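Purnley Shared Workshop
Building a Two-Arm Household Robot
Notes for Session 3: Simulation Before Hardware
Perla Medrano

These notes continue from the wiring session. You should have the Trellanico base assembled, the power rail tested under load, and both shoulder joints answering on the bus. The wrists and grippers stay off the robot until the checks in section 5 are done.

1. What the simulator is for

We use Trindo with the same joint limits, link lengths and control rate as the real arms. The control loop runs at 20 Hz on both sides. If you change the rate in one place, change it in the other, or the velocity limits will no longer match.

The simulator answers three questions well enough to rely on:
Can the arm reach the target without hitting itself?
Does the wrist camera still have a view of the target at the grasp pose?
Is the opening between the fingers wide enough for the part of the object you plan to hold?

It answers a fourth question badly, namely whether the object will stay in the hand. Friction in the default settings is generous. Treat a grasp that holds in simulation as a candidate for a bench test.

2. Objects and grasp points

The object library for this course has 1,477 meshes. Most are ordinary household shapes, but a fair share are irregular: knobby, lopsided, or much taller than they are wide. Work with the irregular ones first. A box can be gripped almost anywhere along its sides and will hide an error of several millimeters in your gripper frame.

For a tall object held near its base, note the following before you move the arm:

The center of mass is above the fingertips. Any sideways acceleration at the wrist becomes a torque at the contact points.
The fingers are flat and the surface is not. Contact is made at a few raised spots, and the real contact area is much smaller than the finger pad.
The collision shape is usually simpler than the drawn shape. Turn on the collision overlay and compare the two. If the collision hull fills in a crease, the fingers will stop short of the surface you see.

Record the finger gap, the height of the grasp above the base, and the wrist angle. Use the log sheet from session 2.
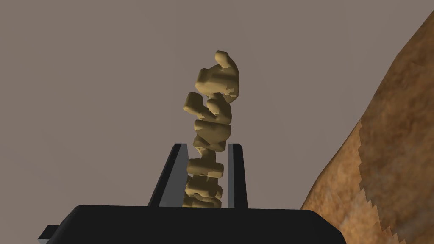 3. Camera placement on the wrist

The wrist camera is fixed to the gripper housing and looks out along the fingers. Its position is set in the arm description file, under the last link. Three settings matter.

Offset. Measure from the wrist flange to the lens, not to the camera case. The case on the printed bracket adds several millimeters, and people regularly enter the wrong number here.

Pitch. Too little pitch and the object covers most of the view once it is held. Too much and the fingertips drop out of the image. Both fingertips should be in view at full opening and at full closure. Check both, with the hand empty.

Near clipping distance. If this is set larger than the distance from lens to finger, the finger will be drawn with a piece missing or not drawn at all. Set it lower than you think you need.

Expect jagged outlines on small objects at the default render size. You can raise the size for inspection, but put it back before timing anything. Render size has a direct effect on loop time, and a loop that misses its deadline will look like a control fault.

4. Working in a furnished room

Grasping against a plain background is fine for tuning the fingers. Reach and clearance have to be tested in a room. Load the kitchen and dining layout, place the base between the table and the counter, and run the reach script for each arm in turn.

Start with one arm extended toward the counter and the other held in. With both arms out at once it is hard to tell which arm caused a contact warning. Keep the elbow of the moving arm above the height of the base shell. The most frequent collision in last August's group was elbow against body panel, and it did not show in the wrist camera at all.

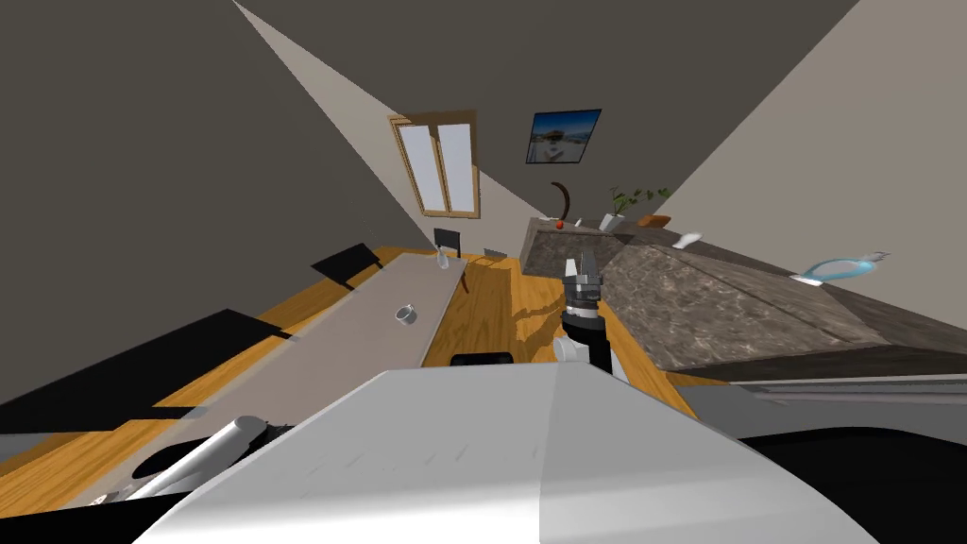 Counter edges deserve a separate pass. Lower the hand toward the edge in small steps and watch the distance readout for the gripper housing as well as for the fingers. The housing is wider than the fingers and will touch first on most approach angles.

If the room appears tilted in a view from the robot, check the camera's roll before you suspect the base. A camera mounted on a moving link rolls with that link, so a tilted horizon may be correct for the pose. Send the arm to its home position and look again. If the tilt remains there, compare it with the mounting rotation in the description file.

Chairs are loaded as fixed bodies by default. A real chair slides when pushed. Leave them fixed for this session - a fixed chair gives a clear contact report.

5. Checks before fitting the grippers

Run all 17 poses in the reach file, each arm separately. No contact warnings are allowed on poses 1 through 12. Warnings on later poses must be explained in your log.
Confirm that the emergency stop halts both arms in simulation and on the bench, with the shoulder joints powered.
Compare finger travel in the model with the Solís gripper on the bench. Use calipers at full opening. Correct the model if they differ, and leave the hardware alone.
Torque the wrist flange screws in a cross pattern. Mark each head with paint pen.

Bring the log sheet and your edited description file to the next session. Groups sharing a base should bring one file between them, with both arms filled in.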